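Section 6: Looking after your Zolleck benchtop

Congratulations, the hard part is over! Your benchtop is in, the clamps are off and the glue has had its rest. A timber top is a living sort of thing, and with a bit of oil and a soft cloth it will only get better looking (we really do mean that, ours at the Rumville workshop gets nicer every winter).

First oiling

1. Clear the top and wipe it down with a barely damp cloth. Let it dry overnight.

2. Sand lightly along the grain with the fine pad from your Haddad finishing kit. Never sand across it!

3. Vacuum up the dust, then go over the whole top once more with a dry cloth.

4. Pour a small puddle of oil in the centre and work it outwards in long strokes. The colour will deepen straight away, which is our favourite bit.

5. Wait 40 minutes, then wipe off anything still sitting on the surface.

6. Leave it for 7 hours before putting anything back.

CAUTION: Oily rags can catch fire on their own. Lay them flat outdoors to dry, or soak them in a bucket of water before binning them.

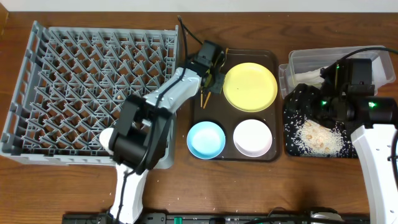
Everyday care

Wipe up spills as you find them, especially tea, red wine and beetroot juice. Crumbs are harmless, but brush them off before you wipe so you aren't dragging grit over the finish. Warm water and a drop of dish soap will handle nearly everything else.

Lift dish racks and chopping boards now and then to let air get underneath. If you find a pale ring, don't panic! Rub in a little oil with your fingertip, leave it overnight and buff in the morning.

NOTE: Keep kettles and slow cookers on a trivet. Steam and steady heat will lift the oil far sooner than ordinary use.

When to oil again

Flick a few drops of water on the top. If they bead, you're fine. If they soak in and leave a dark patch, repeat steps 1 to 6. Most kitchens need this twice a year, and a 900 mL tin goes a surprisingly long way.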